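4.2 What people did with old cloth

I went into the Emcombe interviews expecting to hear about sewing, and what I got was mostly cupboards. Of the 16 households Annag Pollock and I visited, 11 kept a bag of worn-out fabric somewhere — usually under the stairs, and usually forgotten until we asked!

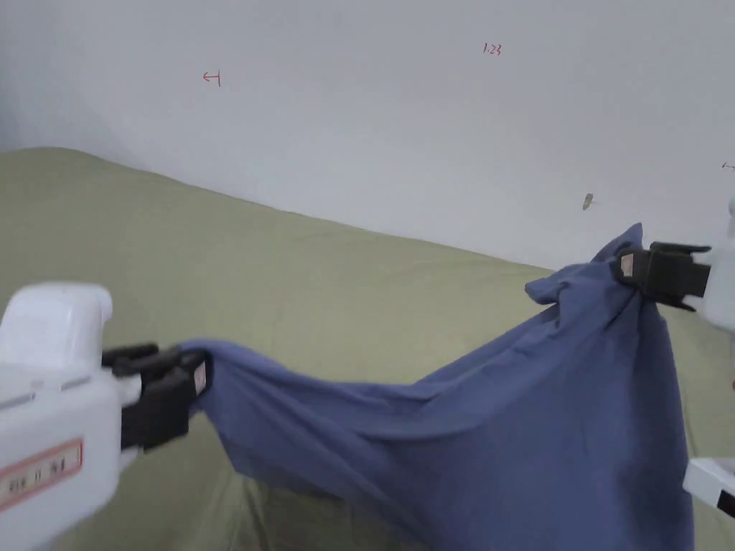

Figure 3. A rumpled blue cloth, held stretched.

Why do people hang on to cloth they never mend? Mostly they mean to cut it up for dusters, and then the bag fills up faster than the dusters wear out.

Brekon was a bit different (smaller houses, fewer cupboards), and old sheets there tended to go straight to a neighbour or the dog's bed. I come back to the dog beds in section 5.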